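March 18, 2020

Snack sorting day, round two! Vesna wants the treats split into a Leka pile and a Utetti pile, so I spread everything out on the bed (the pink-and-white sheet needs ironing, I know) and started with the gray box. Fruit stays out of it for now, big orange and little mandarin both.

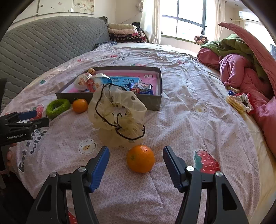

## Still to do

- Ask Radomir if the mesh bag can take the fruit. I like the drawstring, but I'm not sure how much weight it'll hold.
- Find a home for the fuzzy green ring!
- Shiny packets go on top so they don't get crushed.
- Box has to stay under 9 inches wide for the Hesau shelf.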